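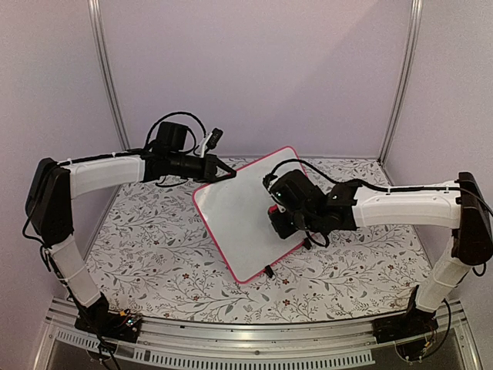 Cut the bowling, Selluno wrote, and keep the noodle stand if you have to keep something.

I read the email twice and shut the laptop. It was a little after seven in the evening and the office was quiet except for the fan in the test machine. We were in the last month of work on Gumoritz, a game about a dockworker who owes money to everybody in a town called Silletti. You could finish the main story in a weekend. Everything else in Silletti was there for people who didn't want to go home yet, and the bowling was mine.

It had started as a gray box with a ball in it. By March it was an alley with 16 lanes, a shoe counter, and an old woman at the snack bar who remembered your last score. She had 22 lines of dialogue. I wrote most of them on the bus. If you bowled badly she gave you fries and didn't mention it.

Selluno's point was that the alley made the game slow to load on older consoles. They had the numbers and I had seen the numbers. The publisher wasn't wrong, and they had paid for the fan in the test machine and the chair I was sitting on.

I opened the build anyway and walked the dockworker up from the harbor. It was raining in Silletti because it was always raining on that street; we had never fixed it. I went past the noodle stand and in through the glass doors. 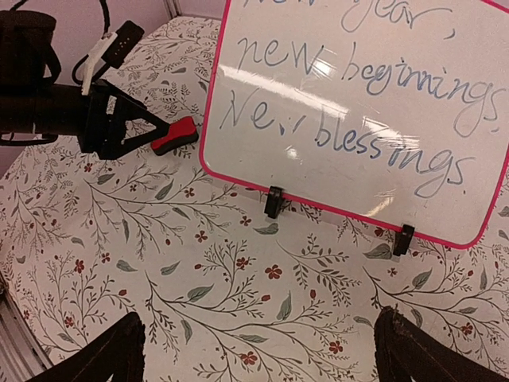
The old woman said I looked tired. That was line four. I picked lane nine and threw a few balls without trying, then a few more with some effort, and somewhere in the fifth game I forgot I was supposed to be looking for reasons.

My best score in the alley was 298. I had gotten it in the winter, alone, at two in the morning, and she had said, "Well, now what will you do?" I didn't remember writing that one. I looked it up afterward and there it was in the script with my initials on it.

Around nine I stopped playing and opened the scene file. If the trouble was loading, then I could load less. The far lanes had full pins, full reflections, and bowlers with faces. I took the faces down to almost nothing. I put a half wall in front of the far lanes so that you heard them more than saw them. I took out the trophy case, which hurt, and the claw machine, which didn't.

The alley still loaded too slowly. I took out eight lanes. Then I took out two more. What was left was a small place, the kind you'd find behind a gas station, and I thought she probably liked it better. She could see everybody from the counter now.

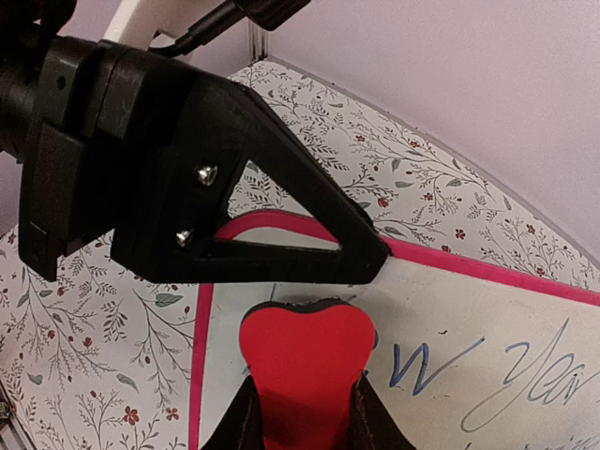
Right above the line.

By midnight it loaded in the same time as the noodle stand. I ran it 32 times to be sure and wrote each result in a plain text file. Then I wrote back to Selluno. I said the bowling was smaller and asked them to try it before they decided. I attached the file and didn't add anything about the old woman.

The answer was there when I got in the next morning. Somebody over there had played until four. They wanted to know if the Tehrani — our cheapest ball, the brown one with the chip in it — was supposed to drift left.

I said it was. Then I opened the script and gave her another line, for people who used the brown one anyway.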